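The year I finally sorted out my inbox

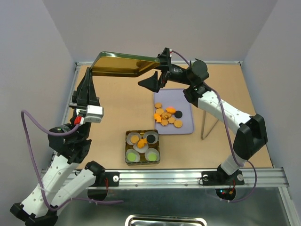 So how many email addresses does one person need? Three, in my opinion, and I got there the hard way, by having one for far too long and then, for a brief mad spell, having eight.

My old address was the kind you pick at nineteen and regret at every bank counter afterwards. Everything went to it. Gas bills, school newsletters, a shoe shop in Grimell where I once bought laces. By June I was getting nearly 300 messages a day and reading maybe 17 of them, and one of the ones I didn't read was the renewal notice for my car insurance. I found it while looking for a pizza voucher.

My first idea was to unsubscribe from the lot. I made a pot of tea and sat down with it after supper, and by eleven o'clock I'd got through 34 senders and lost the will to carry on. Some of them let you go with one click. Others want you to log in first, with a password you made up in another decade, and then show you a page of little boxes (weekly news, partner offers, "inspiration") which all have to be unticked one at a time. One garden centre wrote to say sorry I was leaving, then wrote again to ask if I'd meant it.

The eight addresses came next. I'd read somewhere that you should have a separate one for each part of your life, so I set up one for shopping, one for the house, one for travel, one for the allotment, and so on. It lasted five weeks. I couldn't remember which one the dentist had, and my phone pinged in eight different tones like a broken ice cream van.

Three has stuck, though. The first is for people. Friends, family, the neighbours' group, and that's the only one that makes a noise. The second is for anything with money or a signature in it: bank, tax, insurance, the landlord. I look at it every morning with my toast and it takes a couple of minutes. The third is for everyone else, and it can fill up as much as it likes. I pop in when I'm expecting a parcel.

Moving across was the dull bit. I kept the old address open and set it to forward, and each time something useful turned up I went to that company's site and changed my details while the kettle boiled. Most were fine. Kabbaj, who do my broadband, made me ring up and then posted me a letter - an actual paper letter - to confirm my new email.

I did try a couple of paid helpers along the way. Jisby sorts your mail into coloured piles and was very pretty, but it kept putting my sister in with the adverts. Roslow is plainer and I liked it more. You tell it once where a sender belongs and it remembers. In the end I let the trial run out, as the free filters that came with my mail did much the same job once I'd worked out where they were hidden (under the little cog, then "rules", then scroll).

If you're tempted, start with the money address. Give it a long password you don't use anywhere else, switch on the code that gets sent to your phone, and don't ever type it into a competition form. The other two can wait for a wet weekend.

I still have 200 unread messages in the old account. I had a peek last night and the garden centre is having a sale on bulbs.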